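Bench skills, handout 3: looking after your bits and pieces

Notes to go with the practical. Bring them with you, they're allowed to get splashed.

Last time we got through the safety talk and the goggles and the where-is-the-eyewash tour, so I'm going to take all that as read. This one is about the dull stuff. What's on your bench, where you put it, how you pour one thing into another without making a puddle, and how you leave the place afterwards. I know it sounds like being told to tidy your bedroom. I used to think so too, and then I spent my first winter at Hurton knocking over other people's work, and I've been a bit of a bore on the subject ever since.

Before you start

Clear the bench first. Bags under the coat hooks, phones in the bags, drinks outside in the corridor (yes, even with a lid on). Then read the method all the way through, once, with nothing in your hands. Only after that do you go to the cupboard.

Get out what the method asks for and stop there. If it says one evaporating dish, take one. People like to fetch a spare of everything "just in case" and then work in a space the size of a paperback. We had 14 of you in the Skestdale room last term and the sink at the end looked like a car boot sale.

Look at each piece of glass as you pick it up. Run your eye round the rim, hold it to the window, check for chips and for the little star-shaped cracks you get near the base. A chipped beaker goes in the broken glass bin and you write it in the book. You won't be told off! I'd much sooner buy another beaker than find you a plaster.

Laying out

I don't mind much how you arrange things as long as you've thought about it. My own habit is glass in the middle, away from every edge, with the thing I'm pouring into nearest to me. Metal tools lie flat, all facing the same way, so I can pick them up without looking. The rack goes at the back or off to one side, where my sleeve won't find it. Lamp well out of the way, with its flex running off the bench and not across it.

And something soaky within reach, always. A folded cloth or a sponge, I'm not fussy, but it lives on the bench from the first minute. If you have to go and look for it, you'll be looking while something runs towards your notes.
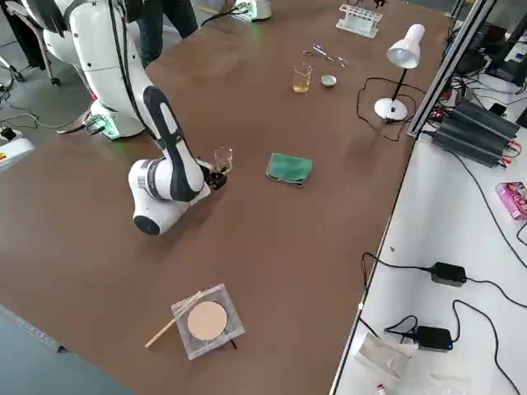
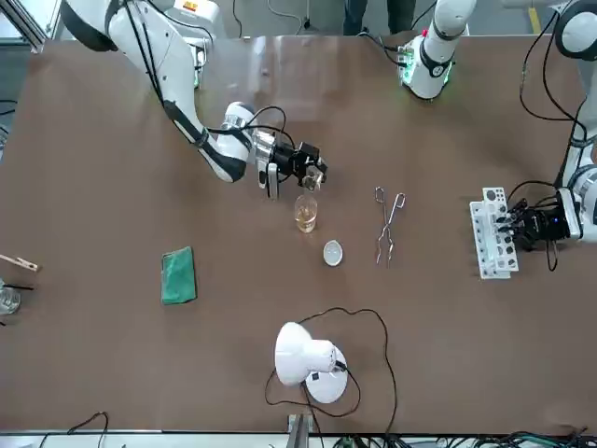 Yabsira Gidey disagrees with me on the cloth, and has asked me to put the other side: a sponge lifts up a small spill faster, a cloth only pushes it about unless you fold it properly, and either one should be rinsed and wrung out between jobs or you're just spreading the last experiment over the next one. Fair enough. I still like a cloth for drying glass, but the rinsing point is a very good one and I've pinched it for the checklist at the bottom.

Pouring

Bring the two vessels close together before you tip anything. Most splashes come from height. Let the lip of the top one sit just over the mouth of the bottom one, tilt slowly, and when you've got enough, bring it upright in one go – dithering is what gives you a dribble down the outside.

If it's going into something shallow, like an evaporating dish, pour down a glass rod. Rest the rod against the lip, let the other end touch the inside of the dish, and the liquid will follow it down quite happily. Don't fill the dish more than about a third. It looks mean, I know, but you've got to carry it afterwards.

Weak tea is a lovely thing to practise with. You can see the level clearly, it costs next to nothing, and if it goes everywhere you've lost some tea. Do six pours from one small beaker to another and see whether the bench is still dry underneath.

Hot things

Gauze goes on the tripod with the pale centre over the flame. When you've finished, leave it alone for longer than you think. Hot gauze and cold gauze look exactly the same. Use tongs for dishes, and have a go with them cold first, picking up an empty dish and putting it down again until it feels boring.

Putting away

Liquids first, then glass, then metal, then the bench. Rinse everything twice. Stand wet tubes upside down in the rack if the holes suit them, and if they don't, lay them on a towel. Tongs get dried by hand or the hinge goes stiff by March.

Checklist for the inside of your lab book
Bench cleared, method read
Glass checked, chips in the bin and in the book
Cloth or sponge out before anything is poured
Cloth or sponge rinsed and wrung between jobs
Gauze left to cool
Flex tucked away, lamp off
Bench wiped, stools under

Next session we're over in the Paltow building, same time, and we'll be doing filtering. Please fold a filter paper at home before then, a coffee one will do, and bring it along even if it's gone wrong.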